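Print | E-mail

Clean-up after meals: progress report to the Fotia small grants desk
September 27, 2025

Hi Victor,

Time for another catch-up on Retotness, and I'm happy to say we've been eating well for the cause! You'll remember that in June we were still on toast crumbs and coffee cups. We've now moved on to proper messy meals, the kind where you look at the table afterwards and want to go home.

We've done 11 table clears since my last note, and six of them were seafood. Crayfish is the worst by a long way – claws, bits of body, all of it in a heap, and there's always one piece that ends up off on its own. I've started leaving the fruit out as well, so whoever is clearing has to sort what gets binned from what goes back in the fridge. 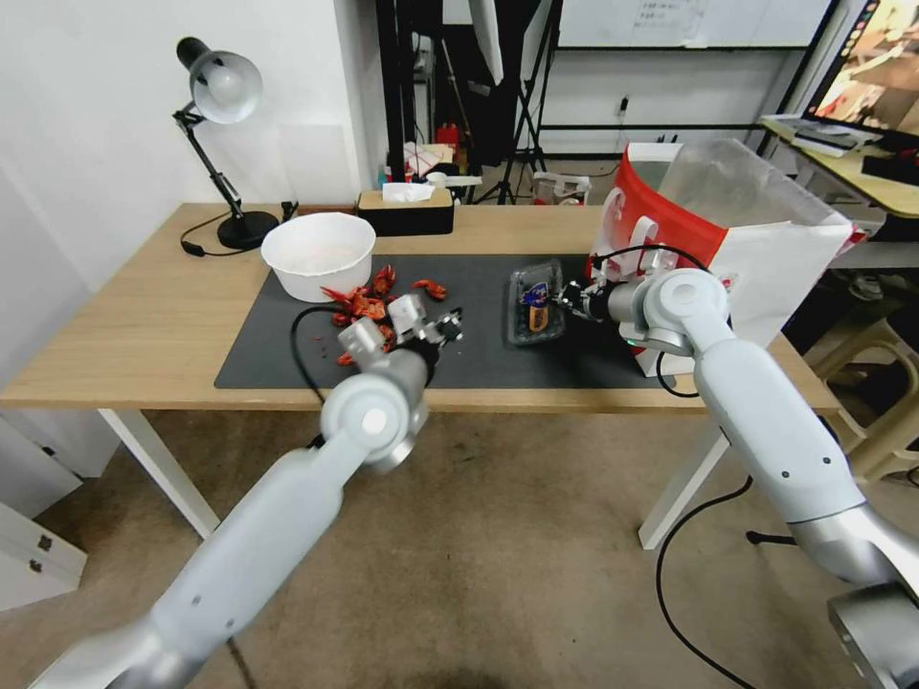
The black desk mat has been money well spent. It covers most of the table and the red shells show up beautifully against it, so fewer get missed. Paper bags for the rubbish are going fine too, as long as they stay standing with the top open (I've learned to put mine at the right-hand end). Bowls are my weak spot. I keep leaving them until last and then the leftover sauce has to be scrubbed.

Spending is on track. Groceries came in at nearly $10 a meal under what I'd guessed, and I'd like to put the difference toward four more crab and prawn nights, if you're all right with that. Could you let me know before I order?

Cheers, and thanks again for the patience with my receipts.

Print | E-mail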